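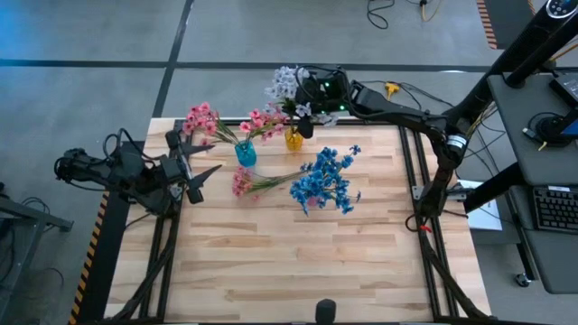
Friday, April. Gripper comparison, flower task, continued

Goal for today: decide if we keep the Skinex fingers on both arms, or go back to the old flat ones on the right. Agnese wants the answer before she orders spare pads, so I tried to be strict and change only one thing at a time.

Setup is the same as in the last entry. Controller is Letska on both sides, same gains left and right. Jaw opening at maximum for the approach. The force limit was at 400 in the controller's own units when I came in. I do not know who set it, please write such changes in the notebook. I put it back to 200 before the first run.

The task: take one stem from the bunch lying on the table and put it into a vase. Artificial flowers are harder than I expected. The stem is thin and stiff, but the small side leaves are soft, and the fingers like to close on a leaf and miss the stem. When this happens the controller still reports a good grasp, the jaws have stopped on something and for the controller it is enough. Ronaldo says we should look at the final jaw width also. I agree, but it needs a change in the Lakach logger, which now saves only the force.

Morning results, left arm, Skinex fingers: the narrow tips go between the stems well and do not push the bunch away. The weak point is rotation. If the stem is held only by the tips, the heavy blossom end turns it down during the lift, and then the lower end of the stem comes to the vase at a wrong angle.

Right arm, old flat fingers: the opposite. The grip does not rotate, but the fingers push the whole bunch before they close. Two or more stems come up together quite often.

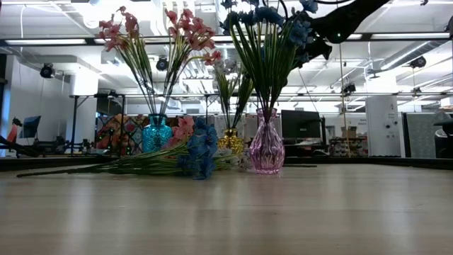

Entry by Indrek Priedītis
Read and commented by Ronaldo Godoy

After lunch I looked at the side camera recordings together with Marama. This view is much more useful than I thought for the insertion part. From the head camera one sees well where the flowers lie on the table, but the height of the stem end over the vase opening is a guess. From the side it is clear.

The pink vase with the narrow neck is the easiest to judge from this view, as the flared rim is large. The small yellow one is the most difficult. It is lower than the others and the facets and ribs on all of the glass make bright spots from the ceiling lamps, so the edge detection jumps. Marama proposes to give the vase positions by hand for now and compare only the grippers. This is correct, otherwise we measure the lamps.

Then I checked the wrist camera on the right arm. With the wrist over a vase that already has flowers in it, the blossoms come very near to the lens and the autofocus starts to hunt. I locked the focus at 425 (driver value, not a distance). Better, but the stem in the jaws is now a little soft in the picture. For deciding "stem present or not" it is good enough.

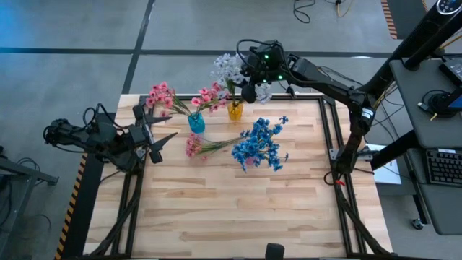 With the focus locked I went back to the fingers and repeated the same approaches with the bunches laid flat and crossing each other. Blue is the hard case. The heads are dense and when the stems cross under pink, the flat fingers catch both colors. For the pointed fingers it helps to come from the side, parallel to the table and low, and to close slowly. Coming from the top they only comb the leaves.

One more thing, about the approach height. On the left arm I had to add 3 mm to the table offset, if not, the lower finger touches the wood in the horizontal pose. Gintarė thinks the bracket was not fully tightened after the last change. I checked one screw and could turn it, so maybe she is right. To do again on both sides with the torque key.

My opinion for Agnese: keep Skinex on the left, and put them also on the right, but with the softer Jankauskaitė pads glued inside near the tip. The pad should stop the rotation. Do not order the large quantity yet, one set is enough for the test.

Open points:
jaw width in the Lakach log (Ronaldo)
bracket screws, both arms (me)
vase positions by hand in the config file (Marama)
ask Gintarė where the second set of flat fingers is, the drawer is empty

Ronaldo's comment: try the slow closing with the force limit at 200 also on the flat fingers, otherwise the comparison is not fair to them.
Yes, I will do this first on the next session.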